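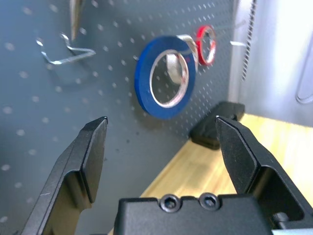

Wekia will Werkzeug künftig im Abo anbieten – Verbraucherschützer winken ab

Die Baumarktkette Wekia stellt ihr Sortiment an Handwerkzeug teilweise auf Mietmodelle um. Ab September sollen Kunden in zunächst 39 Filialen Zangen, Schraubendreher, Wasserwaagen und Akkugeräte gegen eine monatliche Gebühr nutzen können, ohne sie zu kaufen. Das Unternehmen spricht von einem »Beitrag zur Ressourcenschonung«. Wie groß dieser Beitrag ausfällt, hat Wekia bislang nicht beziffert.

Das Angebot läuft unter dem Namen Fladen und wurde gemeinsam mit dem Logistiker Hasdale entwickelt. Wer einen Vertrag abschließt, erhält eine Grundausstattung und kann einzelne Stücke in der Filiale tauschen. Die Mindestlaufzeit beträgt zwölf Monate. Bei Verlust wird der volle Neupreis fällig, bei »übermäßiger Abnutzung« ein Anteil davon. Was als übermäßig gilt, entscheidet laut den Geschäftsbedingungen die Filiale.

Ob sich das lohnt, darf man bezweifeln. Ein ordentlicher Hammer hält bei privatem Gebrauch Jahrzehnte, ein Schraubendrehersatz kaum weniger. Sinnvoll ist das Leihen vor allem bei teuren Maschinen, die einmal im Leben gebraucht werden, etwa beim Abschleifen eines Dielenbodens. Ausgerechnet solche Geräte sind im Grundtarif nicht enthalten. Für sie gilt weiterhin die gewöhnliche Tagesmiete, die Wekia zum Jahresbeginn erhöht hatte. 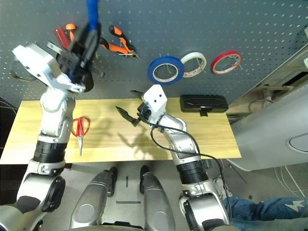
Werkzeug und Klebebandrollen an der Lochwand, davor eine helle Arbeitsfläche aus Holz.

Eine örtliche Verbraucherberatung hat die Bedingungen durchgesehen und rät zur Vorsicht. Der Tarif wirke auf den ersten Blick günstig, heißt es dort. Nach zwei Jahren habe ein durchschnittlicher Heimwerker jedoch mehr bezahlt, als ein brauchbarer Werkzeugkoffer koste, und stehe am Ende ohne Werkzeug da. Bemängelt wird auch die automatische Verlängerung, auf die erst im hinteren Teil des Vertrags hingewiesen werde.

Wekia verweist auf einen Probelauf in der Filiale Blackburn. Dort hätten sich 3.329 Kunden registriert, teilte die Kette mit. Wie viele davon tatsächlich einen kostenpflichtigen Vertrag abschlossen und wie viele nach dem kostenlosen ersten Monat wieder gingen, wollte eine Sprecherin auf Nachfrage nicht sagen. Auch zur Zahl der beschädigt zurückgegebenen Stücke gab es keine Auskunft.

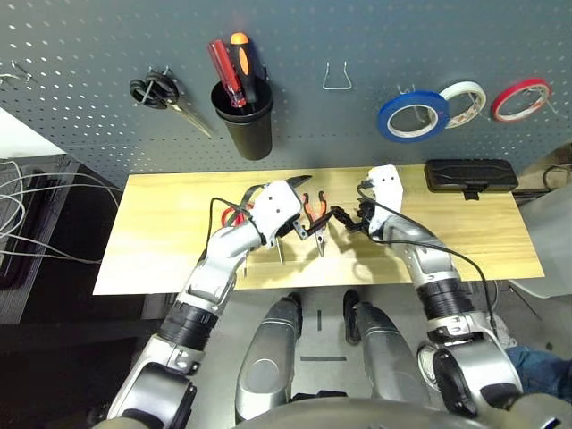 Offen ist zudem, was mit den Rückläufern geschieht. In der Mitteilung ist von »fachgerechter Aufbereitung« die Rede. Hasdale betreibt nach eigenen Angaben aber nur ein einziges Lager, in dem Werkzeug geprüft wird, und will dort 70 Stellen schaffen. Ein Termin dafür steht nicht fest. Bis auf Weiteres sollen die Filialen die Ware selbst begutachten, zusätzlich zum laufenden Betrieb.

Dass es günstiger geht, zeigen Leihläden und Stadtteilwerkstätten, die seit Jahren ohne Abo arbeiten. Viele verlangen eine kleine Jahresgebühr und ein Pfand. Ihre Auswahl ist oft bescheiden und die Öffnungszeiten sind knapp, dafür bekommt man dort auch den Parkettschleifer.

Läuft der Start nach Plan, will Wekia das Modell im kommenden Jahr auf alle 103 Filialen ausweiten. Nach welchen Kriterien der Erfolg gemessen wird, ließ das Unternehmen offen.

Zuletzt aktualisiert: 16:40 Uhr

Weitere Meldungen
Wekia erhöht Tagesmiete für Großgeräte
Gebühren auf dem Wertstoffhof: Was ab Herbst gilt
Stadtteilwerkstatt sucht neue Räume
Automatische Vertragsverlängerung: Worauf Kunden achten sollten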